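Kestier 手持夹爪与厨房台面数据说明（README）

发布日期：2020年12月11日　　作者：Mimine 共享工坊夹爪小组

打印本页 | 通过电子邮件发送

# Kestier 手持夹爪：结构、装配与台面抓取数据

## 1. 范围

本文档对应 Kestier 手持夹爪的第二版硬件，以及用该夹爪在家庭厨房台面上采集的示教数据。硬件图纸、打印件和采集脚本放在同一仓库。第一版硬件（单连杆，目录 `hw/v1`）已停止维护，只保留图纸，其数据不在本数据集内。

仓库不含机械臂控制代码。需要在机械臂上回放轨迹的，请参考 Skevus 转接座目录下的独立说明。

## 2. 目录结构

- `hw/v2/`：打印件源文件、导出网格、紧固件清单
- `hw/adapter_skevus/`：机械臂末端转接座
- `fw/`：编码器读取固件
- `tools/`：时间同步、切段、质检脚本
- `data/episodes/`：按段存放的视频与夹爪开合记录
- `data/meta.csv`：每段一行的元数据
- `docs/`：装配记录与标定记录

## 3. 硬件

### 3.1 结构

夹爪为平行四连杆结构，左右两组连杆由同一对齿轮联动，握把扳机带动主动齿轮。指座与指垫分件，指垫磨损后可单独更换。腕部相机固定在主体后上方，朝向指尖，视野下缘保留主体前脸，用于检查相机支架是否移位。

指尖最大开口为 100 mm。开口量由主动齿轮轴上的磁编码器换算得到，换算表在 `fw/table.csv`。该表按 v2 连杆长度生成，修改连杆长度后必须重新生成，否则开口量在两端误差明显。

### 3.2 打印

打印件材料为 PETG。连杆平放打印，孔轴与热床垂直。齿轮不要缩放；如果啮合过紧，先修整齿面毛刺，再考虑调整水平扩展参数。主体前脸朝上打印时支撑较少，但凹槽内的支撑需要用尖嘴钳清理干净，残留物会顶住连杆根部。

工坊的打印机是 Effiong 机型，仓库里的切片配置只在该机型上试过。其他机型请只参考层高和壁数，温度与回抽自行调整。

### 3.3 装配顺序

1. 将轴套压入连杆两端，检查能否自由转动。
2. 安装从动齿轮一侧的连杆，螺钉先不拧紧。
3. 将两齿轮标记对齐后装入主动齿轮。
4. 装指座，闭合夹爪，确认两侧指垫端面平齐。
5. 逐个拧紧枢轴螺钉，每拧一个开合一次。
6. 装扳机与复位弹簧。
7. 装编码器磁铁，间隙按图纸控制。
8. 装相机支架，最后接线。

第5步中若出现卡滞，退回上一颗螺钉重新对中。不要靠加大弹簧力克服卡滞，这会使扳机力偏大，采集时手腕容易带偏。

## 4. 数据

### 4.1 规模

当前版本包含 1156 段记录，采集自 28 个厨房台面布置。“布置”指台面、物体组合与光照条件的一次固定；同一厨房更换物体组合后按新的布置编号。每段对应一次抓取或一次抓取加放置，不含长任务。

采集从7月开始，早期记录的时间戳精度较低，在 `meta.csv` 中以 `sync=coarse` 标注。

### 4.2 物体

以碗、碟、杯等家用餐具为主，包括单个放置和叠放两类。叠放类要求夹取碗壁，即一指在碗内、一指在碗外，闭合后夹住碗沿附近的壁面。这类动作对指尖高度敏感：过高则只夹到沿口，过低则内侧指垫可能碰到碗里的其他餐具。

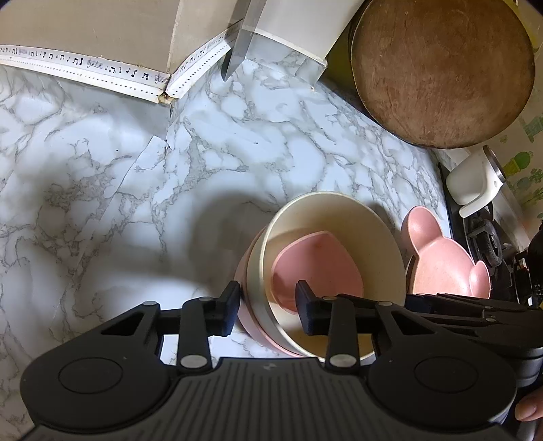 图1　碗壁夹取的指位：右指在碗内，左指在碗沿外侧。米色碗下叠有粉色碗，碗内有一只心形碟。

叠放类的标签只写目标物体，不写叠放次序。下层物体是否随之移动记在 `moved_under` 字段，由标注人回看整段视频后填写，取值为 `yes`、`no`、`unclear`。厚沿碗的接触时刻在视频上不易判断，切段脚本以编码器速度降到阈值以下为准，人工只改明显错误的段。

### 4.3 字段

| 字段 | 含义 |
|---|---|
| `ep_id` | 段编号 |
| `layout_id` | 布置编号 |
| `target` | 目标物体类别 |
| `grasp_type` | `rim`、`wall`、`body`、`handle` |
| `t_contact` | 接触时刻，以段首为零 |
| `width_mm` | 接触时开口量 |
| `moved_under` | 下层物体是否移动 |
| `sync` | `fine` 或 `coarse` |
| `qc` | 质检结果 |

`width_mm` 未扣除指垫压缩量。新旧指垫之间存在偏差，更换日期记录在 `docs/pads.md`。

### 4.4 采集流程

每段开始前将夹爪完全张开再完全闭合一次，作为零点校验。随后从台面边缘外进入，完成动作后退出，停顿，再松开记录键。同一布置内不连续重复同一目标。台面上与任务无关的物品不清空，保持原有摆放。

手持速度不作统一要求，但画面模糊的段在质检时剔除。模糊阈值为 70，由 `tools/blur.py` 按帧计算，取全段中位数。分值低于阈值的段标为 `qc=drop`，文件保留，不计入上述规模。

## 5. 已知问题

- 石纹台面上特征点分布不均，视觉里程计偶有跳变。`tools/check_traj.py` 会标出位移突变的帧，但不作修补。
- 贴膜台面边角起翘处可能被分割模型误认为薄片物体，训练前建议抽查掩膜。
- 金属物件反光会造成自动曝光波动，影响其后若干帧。锁定曝光的固件已写好，尚未用于本版本数据。
- 主体前脸在视野中占比较大，裁剪时不要按中心裁剪，应使用 `tools/crop.yaml` 中的偏移。
- 指垫为黑色，在深色灶具前轮廓不清，`t_contact` 的人工复核一致性较差。
- 左右手持的段没有区分字段。

## 6. 划分

训练集与测试集按 `layout_id` 划分，同一布置不跨集。请勿按段随机划分，相邻段的背景几乎相同，测试结果会偏高。划分文件为 `data/split.json`，版本更新时只增不改。

## 7. 与机械臂配合

Skevus 转接座使夹爪主体可装到机械臂末端，扳机由舵机替代。替换后编码器零点改变，需要运行 `tools/zero.py`。相机支架与手持版共用，但线缆走向不同，转接座左侧的线槽须留出弯曲余量，否则腕关节转到极限时会拉扯接头。

碗壁夹取在机械臂上回放时，建议把闭合速度降到手持记录的一半，并在接触后加保持段。手持示教中操作者会顺着碗壁微调角度，这部分动作幅度小，轨迹平滑后容易丢失。平滑窗口的默认值偏大，叠放类请改用 `smooth=light`。

## 8. 许可与引用

硬件文件与数据分别授权，见 `LICENSE-HW` 与 `LICENSE-DATA`。引用时注明仓库名称与版本标签。问题请提交到仓库的问题列表，并附段编号、固件版本和指垫更换记录；涉及装配的问题请附齿轮标记对齐状态的照片。

最后更新：随 v2 数据版本发布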